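Pendo Mabula
05.06.2022

1/ Ich wollte dieses Jahr einmal alles richtig machen und habe den Urlaub im Februar gebucht. Mietwagen inklusive, Fähre inklusive, Vorfreude inklusive. Es folgt ein Bericht über Rasau, einen Ort, den ich inzwischen sehr gut aus Buchungsbestätigungen kenne.

2/ Veranstalter ist Ukenia Reisen. Die Anzahlung betrug 600 Euro und wurde innerhalb von Minuten abgebucht. Ich erwähne das Tempo, weil es danach nie wieder erreicht wurde.

3/ Im März kam die erste Mail: »Kleine Anpassung Ihrer Reise.« Die kleine Anpassung war ein anderer Abflughafen. In einem anderen Bundesland.

4/ Zweite Mail, vier Tage später: Der Flug geht jetzt um 5:40 Uhr statt um 13:15 Uhr. »Damit gewinnen Sie einen fast vollständigen Urlaubstag!« Den gewonnenen Tag verbringe ich dann ab zwei Uhr nachts auf der Autobahn.

5/ Also Hotline. Die Warteschleife von Ukenia spielt eine Panflöte und sagt zwischendurch, dass man viele Anliegen bequem online klären kann. Online steht, man möge bitte anrufen.

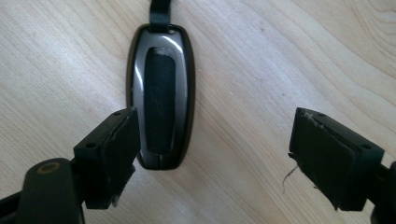 6/ Nach 104 Minuten hatte ich einen Herrn Berchtold dran. Sehr höflich. Er konnte meine Buchung sehen, aber nicht öffnen. Er konnte sie dann öffnen, aber nicht ändern. Er hat mir einen schönen Resturlaub gewünscht.

7/ Wir waren inzwischen bei einem Gesamtpreis von 1.319 Euro. Gebucht hatte ich für weniger. Der Unterschied heißt »Treibstoffanpassung« und »Serviceentgelt Umbuchung«. Zur Erinnerung: Umgebucht haben die.

8/ Kurzer Einschub für alle, die jetzt »Pauschalreiserecht!« in die Tasten hauen: ja. Danke. Ich habe es gelesen, sogar die langweiligen Absätze. Ich habe es auch zitiert. Die Antwort kam von einer Adresse mit noreply vorne dran.

9/ Nächster Akt: Die Fähre nach Rasau fährt im August nur noch zweimal die Woche. Unsere Ankunft liegt natürlich dazwischen. Vorschlag von Ukenia: eine Nacht im Partnerhotel Ronolia am Hafen, »auf Wunsch gegen Aufpreis«. Mein Wunsch wäre die Fähre gewesen.

10/ Das Ronolia hat übrigens sehr ausführliche Bewertungen. Mein Favorit: »Zimmer zum Hof ruhig, wenn der Hof geschlossen ist.« Drei Sterne. Eine andere Person lobt nur den Parkplatz, auf zwei Bildschirmseiten.

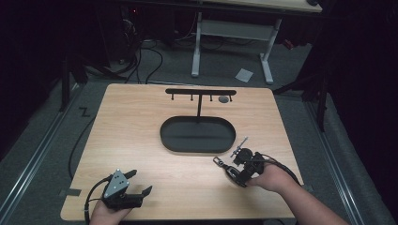 Helles Holz, schwarzes Tablett, nichts drauf.

11/ Zwischenstand Mietwagen: Der ist weiterhin bestätigt, ab dem Tag der ursprünglichen Ankunft, am ursprünglichen Flughafen. Wenn ihn niemand abholt, verfällt er. Ich bin für Tipps dankbar, wie man an zwei Orten gleichzeitig unterschreibt.

12/ Stornieren ginge auch. Kostet 771 Euro. Für das Geld bekomme ich keinen Flug, keine Fähre und kein Ronolia, und ich muss zugeben, das Paket klingt von Mail zu Mail attraktiver.

13/ Heute Morgen dann wieder Post: »Nur noch wenige Wochen bis Rasau! Haben Sie schon an Ihre Ausflüge gedacht?« Im Angebot: eine Bootstour. Abfahrt an einem Tag, an dem keine Fähre fährt. Das Boot fährt also. Ich habe nachgefragt, ob man da einfach mitfahren und sitzen bleiben kann.

14/ Antwort steht aus. Panflöte läuft. Bin auf Platz neun.

Kontakt | Impressum | © 2022 Pendo Mabula | Nach oben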